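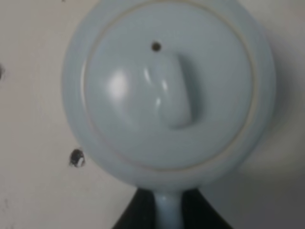

# A morning at the Nodbridge hosting open day

The invitation promised "a look behind the curtain". I have been paying Gallcombe to host my sites for long enough to want to know what was behind it, so I took the early train to Nodbridge and arrived at half past nine, in the rain, at a building with no sign on it. Discretion is a security measure, apparently. It also meant that half of us stood outside a tile warehouse until someone came to fetch us.

Gallcombe runs shared hosting for small sites: blogs, parish newsletters, shops that sell one kind of candle. Most of it is WordPress, with a stubborn corner of other things, including a content system called Fadora that I thought had died years ago. It hasn't. According to the slide in the welcome talk, they still look after 313 Fadora sites. The slide got a small cheer from the back row, which I took to be the Fadora users.

## The machine room

We were let in two at a time, in paper overshoes. I don't know what I expected from a server room, but after years of picturing my blog living somewhere grand, it was odd to be pointed at a grey cabinet next to a fire door. The noise is tremendous. Our guide shouted the whole tour, and I caught most of the part on cooling and none of the part on backups, and backups were the reason I had come.

I asked again in the corridor. Backups run nightly and are copied to a second building across town. Restoring one is free if you do it yourself from the control panel, and chargeable if you ring up and ask. I have always rung up and asked.

There was also a cabinet with its door taped shut and a note saying DO NOT. It didn't say do not what. We all walked round it respectfully.

## The talk on plugins

This was the busiest session, held in the canteen with the shutters down. The speaker had gone through their support tickets and sorted them by cause. Out-of-date plugins came top by a long way, followed by people editing a theme file directly and then updating the theme. I did that in May and lost a whole sidebar, so I looked at my shoes for a bit.

The advice was plain enough to be useful:

- Delete plugins you have switched off. A switched-off plugin is still sitting on the server with its old code in it.
- Put theme changes in a child theme.
- Try updates on a staging copy first. Gallcombe includes one with every account, and it's under "Tools", where I had never looked.
- Don't run 2 caching plugins together. They will each assume they're in charge.

The record for one site was 333 plugins. The speaker wouldn't say whose it was, only that the home page did load eventually, and that it was a lovely site once you'd had your lunch.

## Nigam

After the break we were shown Nigam, the new control panel, which will replace the old one over the winter. It looks cleaner. The file manager now remembers which folder you were in, and you can change the PHP version without first agreeing to a paragraph of threats. On the other hand, the DNS settings have moved to a page called "Connections", which is going to cause a great many phone calls. I tried it on one of the demo laptops and managed to point a test domain at itself within a minute — the panel let me, and then congratulated me.

Moving over will be automatic for WordPress accounts. Fadora accounts will be moved by hand, one by one, with an email beforehand. The cheer from the back row was quieter this time.

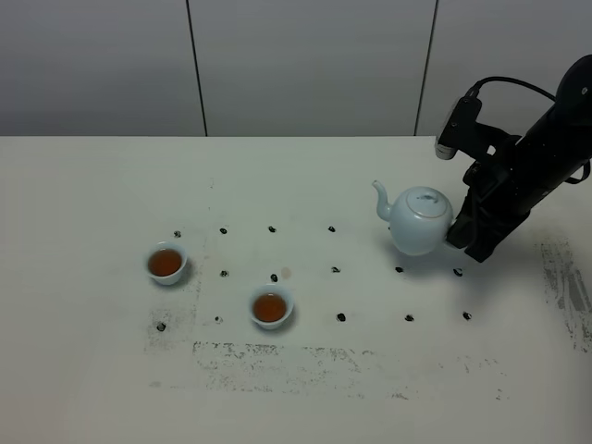 One reader who was also there has written to say that I've been unfair to "Connections", that email and DNS records have lived on separate pages for far too long, and that having them together saved her an hour on a mail problem the same evening. She adds that the search box in Nigam finds the page perfectly well if you type "DNS" into it. I didn't try the search box. I'm told it's the large thing at the top.

She also asks whether anyone got an answer on renewal prices. I did ask. The new rates will be on the website "in good time", and the person who told me so then offered me a Gallcombe pen. It's quite a good pen.

## Getting there

Trains to Nodbridge are fine in the morning and sparse after lunch. From the station turn left, pass the tile warehouse and knock on the door that looks as though it belongs to the tile warehouse. There's another open day planned for spring, with the same tour and, if the feedback forms have any effect, a quieter place to explain the backups.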